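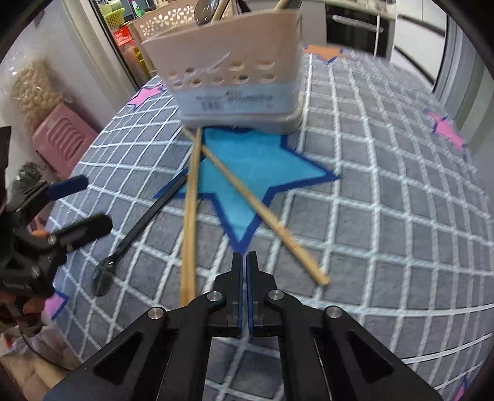 For our media and politics project, Daichi Murakami and I wanted to find out what happens to a political TV clip once people start posting jokes about it. We picked the Gomton mayoral debate, where one candidate spent nearly a minute arguing with the moderator over whose turn it was to talk. By breakfast it was everywhere! We collected 300 posts and sorted them on the floor, first by tone and then by what the person was reacting to. Stars ended up as our code for tone, like the ones on the gray mat: light blue for posts that talked about policy, pink for posts that only made fun of somebody, orange for posts that did both. (Yes, our spreadsheet has those colors too.)

## What we found

The jokes were way ahead. Of the 300 posts, 200 only made fun of somebody, and most of those were about the moderator, which we did not expect at all. The policy posts were slower to show up, but they got longer replies, and people in those threads really went at it over the bus plan.

The most shared post had 4,000 likes and was just the candidate's face with the word "Thursday" under it. We still don't fully get it, and we asked a lot of people.

## Problems

Daichi and I disagreed on sarcasm constantly. Our teacher, Keith Trevaskis, told us to code the same batch separately and then compare, and that helped a ton. We also only used public posts from one site, so people who talked about the debate in group chats aren't in here.

## Next

We'd love to do the Garnusport debate in July with 2 more coders and start collecting while it's still on the air.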